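Unit 6 handout - Trays, sorting and kitchen play
Early Years Activity Planning, February block
P. Vaněk

Notes from the lecture plus what we ran out of time for. Reading is the Grolow course pack, pp. 221 to 226. Skim the history part, read the two pages on tray work properly.

Recap from last time

Open play = child picks the stuff and the aim. Set play = we pick both. Tray work sits between. We choose what goes on the tray, the child decides what to do with it. Most of you wrote this the wrong way round in the quiz so please fix your notes.

What a tray is for

It gives an edge. Things on it are "in", everything else is out for now. A raised rim helps - round things stay put and small hands feel where the limit is. Texture on the floor of the tray also good, less sliding.

Size: big enough to spread things out. If objects are piled up, children dig instead of look. But a very large tray on a small counter gets bumped, so check what it sits on and what it hangs over before you start.

Picking the objects

Four or five is plenty for the under-fours. Go for at least two ways to sort the same set. Color is the easy one, then shape, then hard/soft, then "what does it do". If there is only one right way to group them you have made a test.

Mix in one thing that matches by color but not by anything else. This is the part that gets children talking. 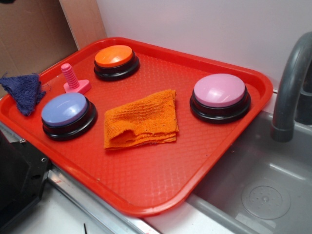
Fig. 1. Mixed tray on the play kitchen counter: three push buttons, folded towel, toy bolt.

Look at the orange. Towel and one button share it, near enough, and they have nothing else in common. One is soft and looped, the other hard and shiny. Same again with the pink button and the bolt. The blue button's nearest color partner is the dark navy cloth hanging over the rim, so a child sorting by color has to decide what to do with it. Leave that decision alone!! Students always jump in here.

By shape you get the three domes together and the towel and bolt left over. Are the leftovers a group? Some children say yes, some put them at oppsite ends. Write down the words they use, exact words, no tidying up.

Talk prompts (keep them short)

- Which ones go together?
- Is there another way?
- Where would you put this one?
- Tell me about that one.

Don't ask "what color is it" more than once. They know by now.

Towel

Always have something cloth. It folds, it covers, it can be a bed or a lid or a plate mat. In a play kitchen it also brings in wiping and drying, so the sorting turns into a story about washing up. Fine. Let it go there, note the time it changed and who changed it.

Tidying as part of the activity

Put away by group, using whatever groups the child made. Towel gets folded again, corners don't need to meet. Tray last. Wipe it, dry it, stand it on its long side on the Femero shelf, not flat, the flat ones get things dumped on them.

Button sets go back in the Brunet box. The cupboard list has 700 loose parts on it and I'd like it to still be 700 in spring.

For next session

Plan one tray of your own. One page. List the objects, two ways to sort them, and the one odd item with why you picked it. Sketch is fine, stick figures fine. Bring the page on paper, I can't open half the files people send.

Also read the Grarnard observation sheet before class, we will fill in the top half togther and you do the bottom half on placement.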